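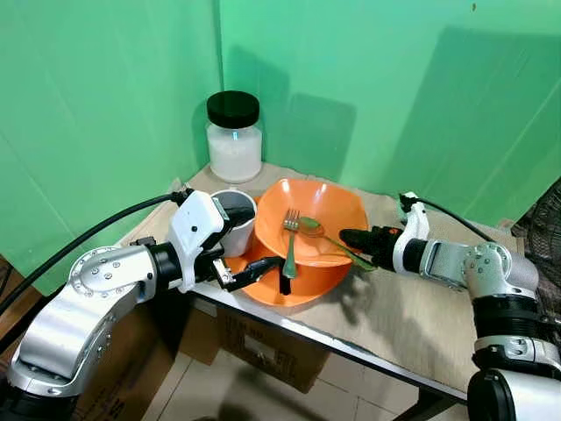 By Atieno Rweyemamu | Bench Notes | 23rd June

I have a grudge against spec sheets. I've been choosing grippers for the Asfaw lab for a while now, and every time a new one comes up for discussion the first thing I get is a table. Grip force, stroke, closing speed, weight, price. Then we all sit down and argue about the table as if we were buying a fridge!

So let me say what I think, which got me some looks at our last Monday meeting: the fingertips and the wrist camera decide nearly everything, and we spend hardly any time on either one.

We've been trying the Vikirell and the Girnik on household stuff. Bowls, plates, cups, a fork, a spoon. Nothing heavy, nothing fancy. On paper the Girnik wins easily (it's stronger and it closes faster), and Yichen Du, who sits across from me and loves a strong gripper, had it picked before the box was open. Then we asked it to take a plate by the rim. A plate rim is a thin, sloping thing close to the table, and strength doesn't help you much there. You need a fingertip that will get under it, or at least come in at a decent angle, without shoving the bowl on top of it into the next county. The Vikirell has the weaker motor and the better tips, and I'd take the tips every day of the week.

Flatware is worse. Leave a fork and a spoon in one bowl with the handles going different ways and your lovely force number means nothing. Which handle do you go for first? Can the fingers close on one without catching the other? I ran 700 grasps on dishes and flatware before I was willing to give an opinion, and I still change my mind about spoons.

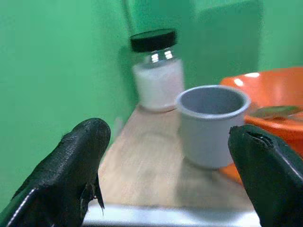
Issue 16, page 2

Now, wear. I can't find a word about it in either manual. A fingertip starts life with a nice clean edge, and then you use it, and the covering starts to tear and you get little ragged flaps hanging off the inside of the finger, right where the camera is looking. I've heard people call that cosmetic. I don't buy it. A flap is one more thing that moves in the view, and it's one more thing between the finger and the cup. If I ran a gripper company I'd ship a bag of spare pads with every unit and print the part number on the lid of the box. Primembridge, where we buy most of our parts, lists replacement pads under item 1882, way down in "accessories," after the cable ties. Cable ties!

And while I'm complaining – motion blur. Put a camera on a wrist and the wrist moves, so the wood grain on the table turns to mush and so does the bottom of your cup. A comparison that only shows you sharp pictures from a parked arm is telling you about a parked arm. I want to see the bad ones too.

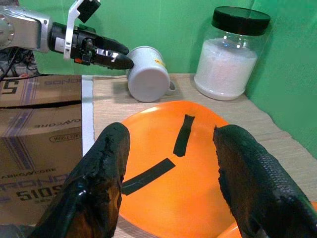
My favorite argument is over how many cameras you need, and I come down firmly on the side of more than one. Yichen says a good wrist camera is enough if the software is clever, and he may be right in ten years. Take a mug lying on its side, though, with its flat base toward you and the mouth pointing away to the back. From that hand you can find the handle, down at the lower right, but you can't see into the opening at all. The other arm has its closed fingertips up against the mug and it's coming from a completely different side. Let that one have a look! Between them the two hands know a lot more about the mug than either does alone, and you didn't have to buy a bigger motor to get there.

I know what the objection is, because I get it by email. Two arms cost twice as much and you can't fit them on a small table. True, and if all you do is move one kind of box from left to right, please ignore me and get the cheap thing. But kitchens aren't like that. Mine certainly isn't.

In July we're putting fresh pads on both grippers and running the plate job again from the start, and Yichen gets to choose the order. If the Girnik beats the Vikirell with new tips on, I'll write that up and sign it.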